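Keeping Vegetables in a Shared Refrigerator
Project report, Household Food Studies
Lamduan Chantharasri, Maëlys Lebrun, Zihan Dong
Supervisor: Normand Marchand
26 July 2025

1. Why we chose this topic

All three of us have lived in shared housing, and all three of us have thrown away vegetables we meant to eat. When the course asked for a project on food waste at home, we decided to look at the refrigerator itself: where people put their vegetables, what they put them in, and whether a few simple changes would make them last longer or get used sooner. We left out meat, dairy and cooked leftovers. Those have their own safety rules and would have needed a different kind of project.

2. What we already knew

Cold air sinks, so the bottom of most home refrigerators is colder than the top, and the door is the warmest part. Leafy greens lose water quickly through their leaves. They keep best in a closed drawer or compartment with some kind of wrapping. Root vegetables are more forgiving, but carrots left bare on a shelf go soft and bendy. Most of this is in any home economics textbook. What we wanted to find out was how much of it people follow when they come in with a bag of groceries and want to be done.

3. Method

We sent a short list of questions to residents of the Lurkgate student apartments and got 35 replies. The questions covered where people store greens and root vegetables, what containers they use, and what they last threw out. Aiguo Luo, who is in the year above us, helped us shorten the list after our first version turned out to be far too long.

We also set up storage trials. In each trial we put greens in the lower compartment, wrapped, and stood a single root vegetable upright in an open container on the shelf over it. We compared this with the same vegetables left loose on a shelf. Each trial ran for two weeks. We looked at the vegetables every evening and wrote down whether they were crisp, slightly soft or limp. This is a judgment by hand and eye, so the same person did all the checking in a given trial.

4. Containers

We didn't want to buy anything special. Most of the people who answered said they would not pay for storage boxes, and several said they had bought some once and lost the lids. So we used what was already in the kitchen: cups, jugs, a mixing bowl, the bags the vegetables came in.

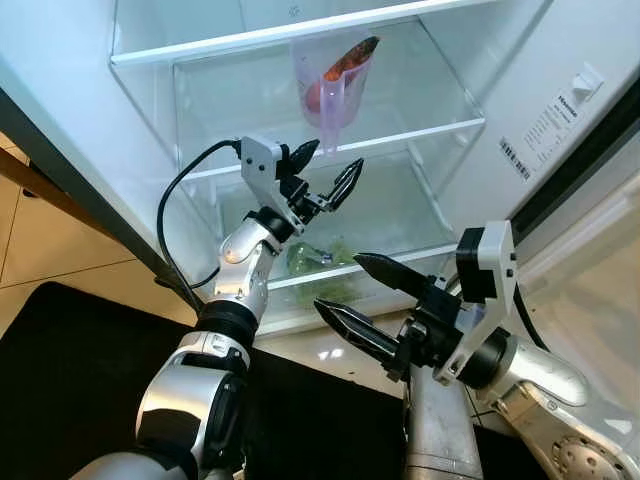
A measuring jug worked better than we expected. It is tall enough to hold a long vegetable on end, it takes up very little shelf, and the handle makes it easy to lift out when something behind it is needed. The drawback is that it is open at the top, so it does nothing to hold moisture in. For the second round we tried laying a damp cloth over the mouth of the jug - this helped, but the cloth had to be wetted again every day and we forgot more than once.

Clear and see-through containers had one advantage that has nothing to do with temperature. Maëlys noticed that she used up whatever she could see when she opened the door. Things in solid boxes stayed in the box. We had not planned to measure this and have no figures for it, but it came up in the written replies too.

5. Results

Wrapped greens in the lower compartment stayed crisp noticeably longer than loose greens on a shelf. This was the clearest result we had. Loose leaves were limp at the edges within days, while the wrapped ones needed only the outer leaves removed.

For the root vegetables the difference was small. The ones standing in an open jug softened at nearly the same rate as the ones lying on the shelf. With the damp cloth they did better.

In the survey, greens were the item thrown out most often, and the most common reason given was that the person had forgotten them.

6. Problems

The refrigerator was opened at different times each day, and the control setting was changed by mistake during one trial, which we had to start over. We also bought vegetables from two different shops, so they may not have been equally fresh to begin with.

7. Suggestions

Wrap greens and keep them low. Stand roots in anything tall, with a damp cloth over the top if you will remember it. Keep both where they can be seen. If we did this again, we would weigh the vegetables each evening, and we would include the door shelves, where a lot of people told us they keep herbs.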